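Ticket 701
Site: Arnley, kitchen bench area
Product: Flerura upload and review
Reported by: Zawadi Kaijage
Assigned to: Steinarsdóttir, Rollero support
Priority: normal, raised to high
Status: resolved, one item carried over

Summary
Recordings from bench 2 rejected at upload with "gripper width missing". Rejected recordings are not counted toward the operator's completed work on the shift sheet.

Initial report (Kaijage)
Morning session on bench 2, microwave task with the hand-held gripper. I recorded 50 episodes and 40 of them came back rejected. Message is the same each time: "gripper width missing". The tool beeped normally at start and stop. Video plays back fine on the bench screen. I have not changed anything on the tool.

Second matter, same session. The shift sheet shows me with 10 completed. Before we moved to recording I was on the prep line and my hours were my hours. Now the sheet goes to the roster and it looks as though I stood about all morning. I would like that fixed whatever the cause turns out to be.

Support, 9:40
Thanks for the report. Gripper width is calculated from the square markers on top of the two fingers. If either marker can't be read for part of an episode, no width is written for that part. Above a set limit of missing values the whole episode is rejected. Please confirm:
- tool firmware matches the version on the bench card
- markers are clean, flat and not lifting at the corners
- lens is clean
- room lights are in their usual state

Kaijage, 10:15
Firmware matches. Markers wiped with a dry cloth, no lifting. Lens wiped. Ceiling lights are on, same as always. Tried a few more episodes after wiping and most were rejected again.

Support, 10:50
Pulled two rejected episodes and one accepted. Video is in focus in all three. In the rejected ones the width drops out when the tool is tilted back to approach the microwave door, and returns when the tool is level again. In the accepted one the operator stays level throughout. At first look this is reflection off the marker surface. Checking exposure settings next. 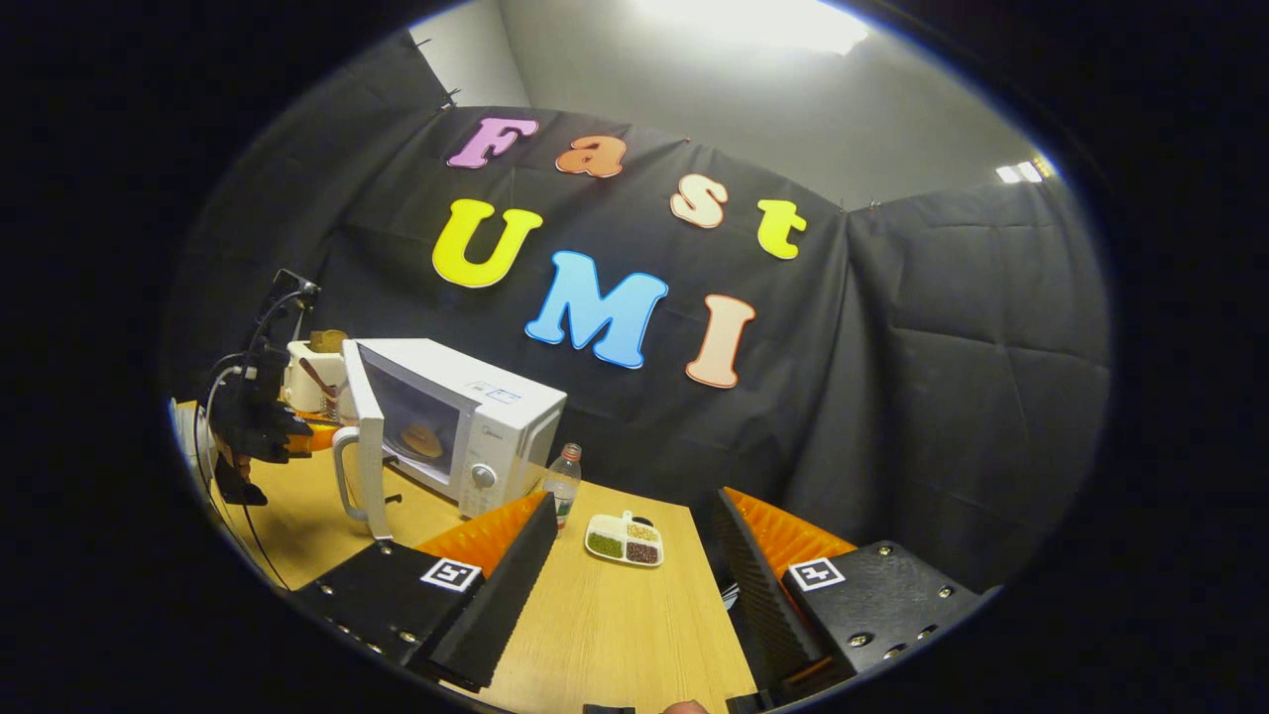

Bench 2, tool view. Microwave door open, finger markers facing up, ceiling lights at top.

Support, 11:30
Exposure on this tool is set to automatic. With a black backdrop behind the bench and a bright light above it, automatic exposure has a wide range to work across. When the tool tilts back, more of the ceiling enters the view and the exposure shifts. The marker squares then lose contrast and the reader drops them. The accepted episode has very little of this.

Please try the following on bench 2:
1. Set exposure to fixed, using the value on the calibration sheet.
2. Restart the tool.
3. Record one short episode with the tool level and one with the tool tilted back as for the door.
4. Upload both and add the results here.

Kaijage, 12:05
The fixed exposure option is greyed out on my login.

Support, 12:20
That option needs bench lead permission. Your account is listed as bench lead for Arnley, so it should be available. Can you tell me the name shown at the top right of the bench screen?

Kaijage, 12:25
It says Z. Kirui.

Support, 12:45
That explains the greyed-out option. Zawadi Kirui has a standard operator account. The bench screen shows first initial and surname, but the quick sign-in list shows first name only, so there are two entries reading "Zawadi" with nothing to tell them apart. The session was recorded under Kirui's account. The completed count has gone there as well.

Kirui has been added to this ticket with viewing and comment rights.

Kirui, 13:10
I was on the prep line until lunch and did no recording. My sheet says I have 10 completed, and a flag for low acceptance. I'd like the flag taken off. My supervisor has already asked me about it.

Kaijage, 13:20
My own sheet also shows 10, so it has been counted in two places. I did pick the wrong Zawadi from the list. It has probably happened before, both ways.

Support, 13:50
Confirmed. The shift sheet matches on first name and site, so one session was copied to both people. This is a fault in the export and is separate from the marker problem. Actions taken:
- session moved to Kaijage's account
- low acceptance flag removed from Kirui's record
- export for Arnley paused until the match is changed to staff number

With the export paused, please have the supervisor enter completed work by hand for the rest of the week.

Kaijage, 14:30
Signed in correctly this time. Exposure set to fixed, tool restarted. Level episode accepted. Tilted episode accepted. Did a normal run of the door task afterwards and all were accepted. The picture on the bench screen is a bit darker than before but I can see what I'm doing.

I still want to raise the sheet. If a recording is rejected because of a tool setting, the operator has done the work. Four of us moved from the line to these benches in January and we were told the hours would be treated the same. A count of accepted recordings is a different measure, and no one showed it to us beforehand.

Support, 15:10
Understood. How Arnley uses the count for rostering is a decision for the site and I can't change it from here. What I can change is what the sheet contains. Proposed:
- add a column for time signed in at the bench, beside the completed count
- split rejections into "operator" and "equipment", with missing gripper width under equipment
- stop the low acceptance flag from being raised on equipment rejections

I've sent this to the Arnley site manager and copied both of you. The first two need approval at your end. The third is on our side and I have made the change.

Kirui, 15:25
Flag is gone, thanks. Could the sign-in list show surnames?

Support, 15:40
Yes. Surnames turned on for all benches at Arnley. You'll need to sign out once for the new list to load.

Site manager reply, forwarded 16:20
Both columns approved. Until they are in place, rostering will go by signed-in time for bench staff. Supervisors have been told.

Resolution
Cause 1: automatic exposure on the bench 2 tool, marker contrast lost when tilted toward the ceiling lights. Fixed exposure set.
Cause 2: shift sheet export matching on first name. Match changed to staff number, export back on.
The 40 rejected episodes stay rejected, as the width can't be recovered for the tilted portions. They are marked "equipment" on Kaijage's record.

Carried over
New sheet columns – to be delivered with the next Flerura update. Other Arnley benches are still on automatic exposure. Kaijage to check each one against its calibration sheet and note the value on the bench card.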